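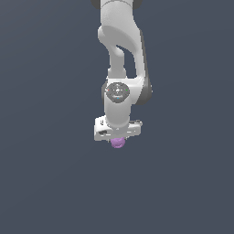 Laxdal öffnet am 26. Februar seine Türen: Besucher erleben Greifen und Ablegen zuerst in der Simulation

Skovgate, Pressemitteilung

Das Ingenieurbüro Laxdal lädt am Sonntag, 26. Februar, zu einem Tag der offenen Tür in seine Räume in Skovgate ein. Im Mittelpunkt steht das Projekt Marano, in welchem das Unternehmen Bewegungen von Roboterarmen am Rechner plant und prüft, bevor ein wirklicher Arm sich bewegt. Der Eintritt ist frei. Die Veranstaltung richtet sich an Betriebe aus der Region, an Schulen und an alle Personen, die sich für die Automatisierung interessieren.

In der Vorführung wird ein weißer Roboterarm mit Greifer auf dem Bildschirm gezeigt. Die Besucher können den Ablauf an jeder Stelle anhalten und von verschiedenen Seiten betrachten. Die Umgebung ist absichtlich sehr einfach gehalten, mit einem grauen Hintergrund und einem kleinen violetten Objekt direkt unter dem Greifer. Auf diese Weise bleibt die Aufmerksamkeit bei der Haltung des Arms und bei der Stellung des Handgelenks. Für die späteren Vorführungen des Tages werden weitere Gegenstände und eine Arbeitsfläche in die Simulation geladen.

«Viele Kunden kommen zu uns und wollen sofort die Maschine sehen», erklärt Arnar Dalsgaard, Leiter des Projekts Marano. «Das verstehe ich gut. Aber die meisten Fragen, die sie uns stellen, können wir schon am Modell beantworten. Wie weit reicht der Arm, wo stößt der Ellbogen an, von welcher Seite soll der Greifer kommen. Wenn wir diese Fragen erst in der Halle stellen, dann kostet jede Antwort einen halben Tag.»

Ein Schwerpunkt der Vorführung sind unregelmäßig geformte Gegenstände. Ein Würfel oder ein Karton bietet dem Greifer klare Flächen an, ein rundliches oder höckeriges Teil tut dies nicht. Laxdal berechnet für solche Teile mehrere mögliche Griffe und vergleicht sie miteinander. Die Mitarbeitenden zeigen, wie ein Griff sich verändert, wenn man das Objekt nur wenig dreht, und sie zeigen auch solche Griffe, die in der Simulation nicht gelingen. Für einen durchschnittlichen Auftrag werden nach Angaben des Unternehmens rund 2000 Durchläufe gerechnet, bevor ein Programm an den Kunden übergeben wird.

Erster Anwender von Marano ist die Firma Kultonton, die kleine keramische Bauteile für die Gartengestaltung herstellt. Dort sollen die Teile aus den Formkästen entnommen und auf Trockenbleche gelegt werden. Die Teile sind verschieden groß und vor dem Brennen empfindlich gegen Druck. Die beiden Unternehmen arbeiten an dieser Aufgabe seit der Planungsphase zusammen. Kultonton wird am Tag der offenen Tür mit einem eigenen Tisch vertreten sein und seine Bauteile zeigen, auch solche, die für die automatische Entnahme bis jetzt nicht geeignet sind.

Das Programm beginnt um 10 Uhr mit einer kurzen Begrüßung durch Arnar Dalsgaard im Erdgeschoss. Danach finden über den Tag verteilt sechs Vorführungen statt, die letzte um 15.30 Uhr. Jede Vorführung dauert 42 Minuten, die Fragen der Gäste sind darin schon eingerechnet. An drei Arbeitsplätzen können Besucher zwischen den Vorführungen selber einen Bewegungsablauf zusammenstellen und in der Simulation abspielen. Programmierkenntnisse werden dafür nicht verlangt. Kinder unter zwölf Jahren sollen von einer erwachsenen Person begleitet werden.

«Wir möchten auch die Leute einladen, die skeptisch sind», sagt Dalsgaard. «Wer in einem kleinen Betrieb arbeitet, hat oft gute Gründe, bei diesem Thema vorsichtig zu sein. Über diese Gründe sprechen wir gerne. Manchmal sagen wir nach der Simulation zu einem Kunden, dass sich ein Roboter für seine Arbeit nicht lohnt.»

Für Betriebe, die eine konkrete Aufgabe mitbringen, bietet Laxdal am Nachmittag Einzelgespräche an. Es ist hilfreich, wenn ein Musterteil oder eine Zeichnung mit Maßen vorliegt. Die Unterlagen werden vertraulich behandelt und auf Wunsch nach dem Gespräch wieder mitgegeben. Eine Anmeldung ist nur für diese Gespräche notwendig, für die Vorführungen und die Arbeitsplätze ist sie nicht erforderlich.

Parkplätze stehen im Hof in begrenzter Zahl zur Verfügung. Der Eingang und alle Räume der Veranstaltung sind ohne Stufen erreichbar. Die Vorführungen werden in deutscher Sprache gehalten, Fragen können auch auf Englisch und Dänisch gestellt werden.

Über Laxdal

Laxdal ist ein Ingenieurbüro mit Sitz in Skovgate. Das Unternehmen plant und simuliert Handhabungsaufgaben für kleine und mittlere Hersteller und begleitet diese bis zur Inbetriebnahme der Anlagen. Das Projekt Marano wird von Arnar Dalsgaard geleitet.

Kontakt für die Medien und Anmeldung zu den Einzelgesprächen:
Arnar Dalsgaard, Projekt Marano, Laxdal, Skovgate

Medienschaffende sind zu allen Vorführungen willkommen. Interviews sind nach der Begrüßung möglich, um eine kurze Nachricht im Voraus wird gebeten.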